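Prillard Stackable Produce Crate, Slotted Front

Home / Store Fixtures / Produce Display / Crates and Bins

Item no. 655
Manufacturer: Prillard
Availability: In stock, ships from the Punside warehouse
Sold in cartons of 2

The Prillard Stackable Produce Crate is a display and storage container for supermarkets, farm stores and covered markets. It is made of solid beech with a clear, water-based finish and is intended for whole, unpackaged fruits and vegetables. The crate may be placed directly on a level counter or mounted on the Okton sloped base, which is ordered separately.

Each crate is assembled with glued corner joints and has no exposed nails or staples on the inside faces. The floor panel lifts out for cleaning. Replacement floor panels are available for all current sizes and for crates purchased under the earlier Ostapchuk name.
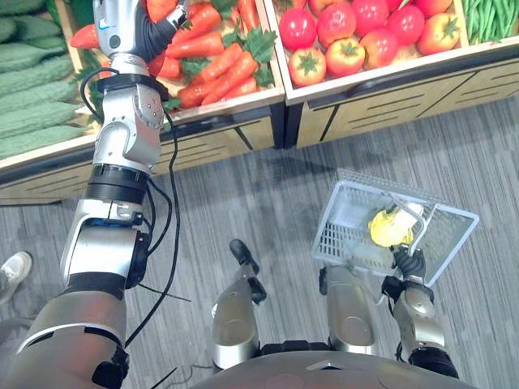 Air movement is the main consideration in choosing a crate for fresh vegetables. Produce that is piled against a closed wall holds moisture, and the lower layers spoil before the upper layers are sold. Openings in the walls allow some of this moisture to leave, although they do not replace regular rotation of stock. Dark slot cut-outs in the front faces of light tan crates, as on the display with the carrots and bitter melons, are a familiar arrangement in supermarket produce departments. Item 655 has slots on the front and back, and the side walls are closed so that neighboring products remain separate. Customers who stock leafy greens should order the version with slots on all four walls.

Filling and rotation

Root vegetables may be filled to the top edge of the crate. Soft fruit should be kept to a single layer on a liner. Older stock should be moved to the front at each refill — a crate that is only topped up will hold its oldest produce at the bottom. Crates may be stacked up to 8 high when empty. They should not be stacked when filled.

Care

Wipe the crate with a damp cloth and mild soap, and allow it to dry fully before it is refilled. Do not soak the crate or place it in a dishwasher. Misting systems may be used above the crate if the waterproof liner is in place. Small scratches can be sanded lightly by hand and refinished with the Prillard touch-up kit.

Ordering and returns

Orders of 3,000 crates or more are produced to schedule and require written confirmation of size and finish. Smaller orders are shipped from stock. Unused crates may be returned in their original carton; crates that have been in contact with food cannot be accepted.

Questions about store layouts and large orders should be addressed to Costel Jitaru, Fixtures Department, Punside office.

Related items: Okton sloped base, waterproof liner, replacement floor panel, touch-up kit

Page last revised December 17, 2020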